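Ticket 143: Controllers drop out during visitor demo
Site: Hukgate, demo room
Unit: Prosow two-arm, teleoperated
Opened: Saturday, December 22, 2018
Priority: high (open day in April uses the same setup)
Status: closed

Reported problem
Visitors from Malinowski were in for the morning demo. The left arm stopped following its controller 17 minutes into the session. The right arm kept working. The operator set both arms to hold, restarted the Flollham control software and carried on. The left arm dropped out again before the end of the visit. No fault light on the base either time.

First checks
Batteries in both controllers were replaced with new ones. No change. Swapped the controllers over, left for right. The fault stayed with the left arm, so the controller itself was ruled out. Log shows "input timeout, L" at both dropouts and nothing else in the minute before.

Repeated the test with the operator standing, one controller in each hand, arms on hold and grippers open.

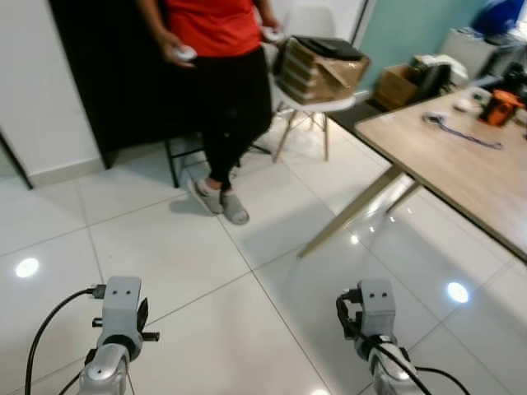 Steps taken

1. Checked the cable at each gripper for strain. Both seated properly. Wiggled the left one by hand for a minute with the arm live and got no timeout.

2. Looked at the receiver settings. The left channel had a timeout of 30 ms and the right had 60 ms. No note in the settings history saying who changed it or when. Set left to 60 ms to match.

3. Saved the profile and power cycled the base. On restart the left channel came back at 30 ms. The startup profile was overwriting the saved one.

4. Edited the startup profile directly and restarted again. Both channels now read 60 ms.

5. Ran the full visitor routine twice, including the handover and the reach across the table. No timeouts in the log.

Still to do
Copy the corrected startup profile to the spare base before April. Add a line to the open day checklist: read both channel timeouts after power on, before visitors come in.

Closed. Reopen under the same number if the left arm drops out again.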